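Kaltier Bravo

The Kaltier Bravo is a shelf-tending service for small retail shops, built around a two-armed mobile robot and sold on a monthly plan. It is supplied by Kaltier, an automation firm based in Sasov, and covers restocking, straightening and gap reporting on standard shelving. The service entered paid use in December 2021, after a trial period in which the same hardware was offered under the name Bravo Shelf Kit. The kit version is no longer sold, although units already delivered are still supported.

Background

Kaltier first worked on bin-picking cells for parcel sorting. The shelf product grew out of a request from a convenience chain, Natutton, for a machine that could put packaged snacks back in order after closing time. Early versions ran on a rail fixed to the front of the shelving. The rail was dropped when it proved hard to clean behind and could not pass from one aisle to the next. The present model moves freely on the shop floor and needs no change to the fixtures, apart from a small marker plate on each bay.

Description

The service consists of the robot, a charging dock, a planogram editor and remote support. The planogram editor is a web tool in which the shop assigns each product a shelf level, a position and a number of facings. The robot compares the stored plan with what its cameras record and produces a task list for each bay. Tasks are of four types: place, move, straighten and report. A report task is raised when an item is missing and no matching stock has been loaded into the carrying tray.

Packaged goods are divided into handling classes. Cylinders, such as chip canisters and cans, are gripped from the side or by the rim of the lid, depending on the free height above them. Cartons are gripped across the narrow side. Bottles are handled only when the cap is closed and the contents are declared in the product record. Bags, trays with film covers and glass jars fall outside the standard plan, but may be added as a paid extension.

The carrying tray holds up to 15 items of mixed size. Each plan includes 2,000 handling actions per month, an action being counted when an item is picked and released. Failed picks are not counted. Unused actions do not carry over to the following month.

Operation

A working cycle begins with a scan of the bay from top to bottom. The robot then treats the levels in order of reach, normally starting with the middle shelf, where most sales occur in the stores for which the product was designed. Upright cylinders are usually handled first, as their position can be estimated from the lid alone. Cartons that lean against the back panel take longer: the arm must bring the carton upright before the final position is set, and a second view is often needed to find the lower edge.
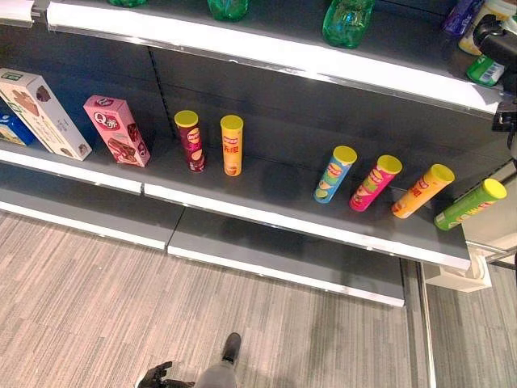 Natutton's store operations desk reported that the straightening function was used more than the restocking function during its trial, and that staff soon stopped setting cartons upright by hand before a run. The desk added that it would have preferred a shorter wait between the scan and the first pick, and asked that the task list be shown in the store's own product names instead of the supplier codes.

Kaltier responded to the second point with an update released the following April, which lets the shop import its own product list. The delay after the scan was left unchanged. According to the firm's release notes, the time is spent checking for collisions between the arm and the shelf above, and can be cut only by widening the spacing between levels.

Installation and training

Setting up a shop takes 3 days in most cases. The first is given to mapping the floor and fixing the marker plates. Product records are then made by placing each item on a turntable under the dock camera. Items that differ only in color or flavor need separate records, and the editor warns when two records are too close to tell apart. New packaging designs must be recorded again, even when the shape of the package is unchanged.

Carpet, tile and sealed concrete are accepted as floor surfaces. On carpet the robot is limited to a lower travel speed, and the heading is corrected at each bay. Loose mats have to be removed.

Limitations

The deep base shelf found on many retail units is only partly supported. The arm can place goods along its front, but reaching the back calls for a wrist position that some shelf heights do not allow. Top shelves are limited by camera height, and small items set behind taller ones may be missed in the scan. Reflective wrapping and clear bottles raise the rate of failed picks.

The robot stops when a person enters the bay being worked on and resumes after a button press. Running during opening hours is permitted under the contract, although the count of completed tasks is then excluded from the service guarantee.

Versions

Bravo Shelf Kit: one arm, rail mounted, self-installed. Discontinued.
Bravo: 2 arms, free moving, monthly plan.
Bravo Extended: as above, with the added handling classes and a larger tray.

See also

Planogram
Mobile manipulation
Retail automation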